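We use cookies to keep this site working and to see which pages get read. By carrying on you accept this. Accept / Manage settings

About Skekitow

Small-group food walks and long lunches. That's the whole business really. Started by Nesrin Gezer with a borrowed minibus and a list of places she liked eating, and the list has grown a fair bit since.

We run trips in two towns at the moment, Coltska and Fornov. Coltska is the old port, so fish, bakeries, the covered market, a lot of walking uphill. Fornov is inland and slower. Soup, cheese, plum everything. Most guests do one, then come back for the other the year after. Some do both in a week and need a lie down.

How it works. You meet your guide in the morning, not too early. Coffee first. Then five or six stops, sitting down for at least two of them, and a proper lunch at the end in someone's dining room or at Gökçe, the cafe we've worked with from the start. Gökçe does the stuffed peppers people email us about. No we don't have the recipe, we have asked.

Groups are small. If it's just the two of you we still go. We've never liked the thing where a trip gets cancelled becuase it didn't fill up.

After the walk there's the kitchen afternoon, optional, 40 euros on top. You cook two dishes with whoever is teaching that day, eat them, go home smelling of onions. Aprons provided. Bring shoes you don't mind about.

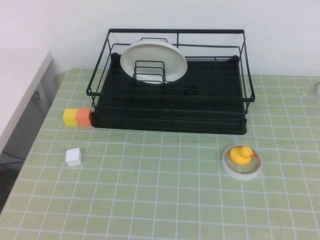
Plate rack, green tablecloth.

Guides are local, paid properly, and paid the same whether the group is full or half empty. We have 23 of them now across both towns, most part time, several are teachers or ex-teachers which you'll notice. Between them they've walked over 3000 guests round. Nesrin still takes the Fornov cheese day herself when she can.

What we don't do: coaches, headsets, flags on sticks, shops that give us a cut. If we take you somewhere it's for the food.

Diets. Vegetarian is easy, vegan fine in Coltska and a bit harder in Fornov, gluten free please tell us when you book and not on the morning. Nut allergies, ring us first and we'll talk it through honestly. Some stops can't be made safe and we'd sooner swap them.

Kids welcome, under sixes free. Pushchairs okay in Fornov. Coltska has steps. Lots of steps.

New from October: an evening walk in Coltska, shorter, more grilled things, ends by the harbour. Dates going up as the guides confirm thier weeks.

Bookings and questions through the contact page. We answer most things same day, slower if we're out walking.

Get our newsletter! New dates, the odd recipe, no spam. Enter your email address. Unsubscribe any time.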